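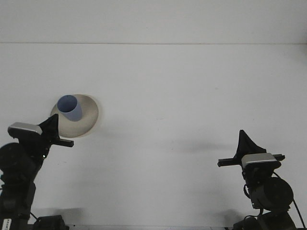

Nia Morris wrote:

> Could the task list for the Saturday session be confirmed before the teams
> finalize their code? Our group had understood that the cup may start on the
> plate, and that either arm may be used for the first grasp. We would also
> like to know if the time limit is still 3 minutes per attempt.

Dear Nia, dear members of the Sutano Robotics Club,

Thank you for raising these points before the session. The following applies to all teams entered in the two-arm division.

The cup starts upright on the plate, and the plate is placed on the left side of the table. Either arm may make the first grasp. The cup must then be passed to the other arm and set down upright on the open table. A cup that tips over may be picked up again, but the handover points for that attempt are lost.

The time limit is 3 minutes, and each team is allowed 2 attempts. The better score will be recorded. The maximum remains 100 points, 16 of which are reserved for the written log. Logs should be submitted in the Brirari template; handwritten pages will not be accepted this term.

Teams are reminded that speed settings may not be changed once an attempt has begun. Any request to pause must be made to the judge at the table, and the clock will continue to run.

Members who have not yet completed the Cele safety module must do so before operating the arms. Please reply to the list, and not to me directly, if your team wishes to change its place in the running order.

Sincerely,

Ese Balogun
Student Projects Office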